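Hand-held gripper demos: is it worth recording the misses?
Posted in Robot Learning Help, 3 February 2026
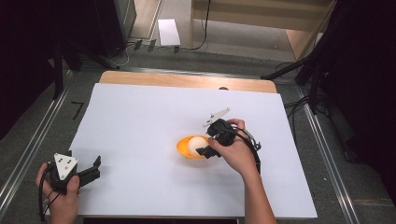
The task and what I've got so far

Hello all! I'm new to teaching by demonstration and completely hooked. My task is a white ball and a small orange bowl on a white surface, done with a pair of hand-held grippers with marker plates on top so their positions can be tracked. No robot in the loop while recording, you just do the thing with your own hands and the policy learns from that.

I have 90 clean demos. The policy I trained on them is lovely when it gets the approach right, and hopeless when it doesn't. If the finger comes in a bit too far to one side it nudges the ball, then closes on air, then lifts and carries nothing across the table with great confidence. It never tries again.

I've read a short write-up from the Nenow project where they recorded recoveries on purpose – the demo begins with the finger in a bad place and the person puts it right. They say it helped a lot more than adding the same number of clean runs. Has anyone here tried it? How many do I need, and do I keep the bad part in the recording or cut it off? I'd also like to know whether I should be moving the bowl about more. At the moment it stays in much the same area.

Shirin Arabzadeh

3 replies

Daryna Nechyporuk
Yes, do it, it's great fun and it works! We tried this at Pritcombe last March with a cup and a peg, so not the same task, but the failure was the one you describe: close on nothing, carry on regardless.

Cut the bad part off. If you leave in the stretch where you steer the finger to the wrong spot, the policy learns to steer there too (we did this, and spent a week wondering why it had got worse). Put the gripper in the bad place first, then start recording, then fix it. Keep the fix calm and at your normal speed.

On how many, we had 600 clean runs and added recoveries in batches of 13, testing after each batch. The first 2 batches made the biggest difference by far. After that it was slow going. You have far fewer clean ones than we did, so I'd start with one batch and look at what it does before recording more.

Do vary where the finger starts. Left of the ball, right of it, too high, too low, already touching the rim. Ours were nearly all from the left at first and the policy became brilliant at being wrong on the left.

Ustyna Kostiuk
more data always helps. just record more

Eluned Samuel
Agree with Daryna about where to start the recording. Two things to add.

Check your tracking before you blame the policy. A marker plate that tips too far while you turn your wrist can drop out for a moment, and the gap gets filled in with a straight line. In a recovery you turn your wrist more than usual, so it happens exactly where you need good data. Plot the path of each plate for a few demos and look for straight bits. I throw those runs away.

And yes, move the bowl! I'd do that in the clean runs first and keep it separate from the recoveries, otherwise if the score goes up you won't know which change did it. Keep a fixed set of bowl positions for testing that you never record in. I'm really keen to see how it goes with a ball, it's a nice hard case as it can roll when you touch it – please post your results either way.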